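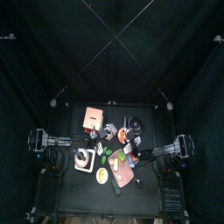

I painted my first dark room in August, with the windows shut because of the wasps, and I hated it by dinner time. I'm starting there because most of you came tonight wanting to know if you can get away with a really dark color in a small room, and I want you to know I got it wrong before I got it right. My problem was the ceiling. I left it bright white, and the whole room looked like a shoebox with the lid propped open. Look up at the slide for a second. The dark goes up the walls and right across the ceiling in black fabric, so what does your eye do? It goes straight to those two white cords making a big X. Anything pale against dark becomes the star of the show, whether you meant it to or not. Hold on to that, we need it for light switches.

(Wait for the latecomers. Water.)

OK, who I am. I'm Amado Espiritu, I've been painting other people's houses for 17 years, and my own house is still half done, ask my wife. Thanks to the Modholm library for the room and for letting me bring paint cans onto the carpet. They have lids on. I checked twice.

Next part: the dining room at Cirkcombe. Tell this one slowly, people like it.

Cirkcombe is the name of the street and also what the owners call the house, which confused me for a week. The dining room there is 84 square feet, one window, facing north. They'd had it cream, then a lighter cream, then white. Every time it got paler it looked more like a waiting room. North light is kind of blue and flat, and white paint just hands it back to you. So we went with a deep brown, close to black coffee, and we did walls, trim, door and ceiling, all of it. First evening they ate in there with two lamps on and stayed at the table until 11. That was the whole win for me! They hadn't used that room since they moved in.

(Pass the brown sample board to the left side. Make sure it comes back this time.)

Now sheen, and I promise to be quick. Dark paint shows everything. Roller marks, old nail holes, the spot where the dog leans. Flat paint hides bumps but scuffs if you look at it funny. Eggshell is what I use on most walls. On trim I go satin, same color, and that little change in shine gives you an edge without a change in color. Ask for a show of hands – who has tried to touch up a dark flat wall? Let them groan.

Samples. Please don't paint a little square in the middle of a white wall. You'll hate every color in the store. Get a big piece of poster board, paint the whole thing right up to the edge, two coats, and move it around the room. Look at it at breakfast and again with the lamps on. Stick it in the corner, too, because colors get deeper in a corner. I leave mine up for a few days and the right one usually stops bugging me.

Light switches! Back to the X. You paint the room dark, it looks great, and suddenly the white switch plate by the door is the loudest thing in the house. Same with vents, outlet covers, smoke alarms. Plates are cheap, so swap them for black or brown ones. Vent covers you can take down and spray outside. The smoke alarm you leave alone. Don't paint it, please, just live with it.

(If someone asks about curtain rods, say yes, same thing.)

Money. Cirkcombe came to $255 in paint and supplies, with my labor on top, and that included the tinted primer. Do not skip the tinted primer. I skipped it on a hallway at the Sampaio place years ago, to save a trip, and ended up putting on four coats of navy. Four! In a hallway! I could have driven to the store and back all afternoon.

Lighting, last big thing. One bright fixture in the middle of a dark ceiling will give you a headache. Put in more lamps, lower down, with warm bulbs. I like a lamp near a mirror or a picture with glass on it, so you get a bit of sparkle coming back.

Questions. I can take up to 16 people over at the Brornico workshop for the hands-on session, sign-up sheet is by the door. Wear shoes you don't love. We start at 9 in the morning and the coffee is bad, so bring your own.

(Get the sample boards back before anybody leaves. Brown one, navy one, both greens.)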